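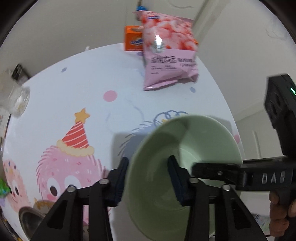 Figure 1. Ceramic bowl, pale green.

Where the Bowls Go: Crockery Loss in a Shared Student Residence

Second-year group project, Social Research Methods

1. Background

Peston is a student residence of 233 people and 16 shared kitchens. At the start of each year every kitchen is stocked with plates, bowls and mugs. By the middle of the year people are eating cereal out of measuring jugs. The residence office describes this as "normal attrition" and restocks once a year out of a budget line that also covers light bulbs.

Our group wanted to know what happens in between. Previous work on the subject is thin. There is a reasonable amount written about teaspoons disappearing from workplaces and a very large amount about shared resources in general, most of it concerning fish. We borrowed from both, and the fish people were more help than we expected.

We had two questions. First, does crockery leave the building, or does it just leave the kitchen? Second, do residents think they are part of the problem?

2. Method

In February we marked 86 pieces of crockery on the undersides with a small dot of nail polish, one colour per kitchen. We did the four kitchens in the Grevik wing and the two in Solanki, which share a laundry and, according to Grevik, a moral outlook. The remaining kitchens were left alone for reasons of time and nail polish.

We checked cupboards, sinks, drying racks and dishwashers once a week at 7 am, when the kitchens are at their quietest. Anything dirty but present was recorded as present. Anything in a bedroom was recorded as missing unless the resident brought it back while we were there, which happened more often than you might think once people saw the clipboard.

We also ran an online survey, open to the whole residence, and got 103 usable responses. A few others were set aside, including one that answered every question with the word "soup".

Ethics approval was given on the condition that we did not enter bedrooms or identify anyone by kitchen and habit together. We have kept to this, although in one case the whole wing already knew.

3. Results

3.1 Bowls go first

Bowls went missing faster than anything else in all six kitchens. Plates were the most stable. Mugs sat in the middle, but they moved around a lot, and several turned up in kitchens on other floors. One Grevik mug reached Solanki, went home, and was back in Solanki the following week.

We think bowls go first because of what gets eaten out of them. Noodles and cereal are bedroom foods. Hardly anyone carries a roast dinner up two flights of stairs to eat it over a keyboard.

3.2 Most of it stays in the building

On the last week of term we put a plastic tub outside the laundry with a sign reading "No questions". More than half of the missing marked pieces came back overnight. So did a colander, a casserole lid and three plates from the Skendonetti cafe across the road, which we returned. The cafe had not noticed, or was being kind.

3.3 Everyone else is doing it

Most respondents said crockery hoarding was a problem in their kitchen. Very few said they had any shared crockery in their room at the time of answering. Both of these things cannot be true unless one person has all of it, and we would have heard the noise.

The open comments were more revealing. Several people said they kept a bowl in their room because there were never any bowls in the kitchen. This is more or less the fish problem, with less water.

4. Discussion

The loss at Peston looks to us like slow circulation with a long stop under the bed. Breakage is part of it, but we only found pieces of two marked items in six kitchens, and one of those we dropped ourselves.

This matters for what the residence does next. Buying more bowls mid-year would probably help for a week or two. A regular amnesty tub costs almost nothing and seems to shift a good deal of stock. Someone would need to wash what comes back. We strongly suggest gloves.

5. Limitations

The nail polish wore off some pieces in the dishwasher. The orange held up best and the clear pink was a mistake — we could barely find it ourselves. Some items logged as missing may simply have lost their dot.

Our weekly visits also became known. By the third week one kitchen had started tidying before we arrived, so the later counts there are flattering.

We did not study cutlery. There are only four of us and it was a one-term unit.

6. Recommendations

Run the tub twice a term, placed outside the laundry and left out overnight.
Stock more bowls than plates at the start of the year.
Move the restocking budget off the light bulb line.

Appendix A has the survey questions. Appendix B has the weekly counts by kitchen, with week five missing after the sheet was left on a wet bench.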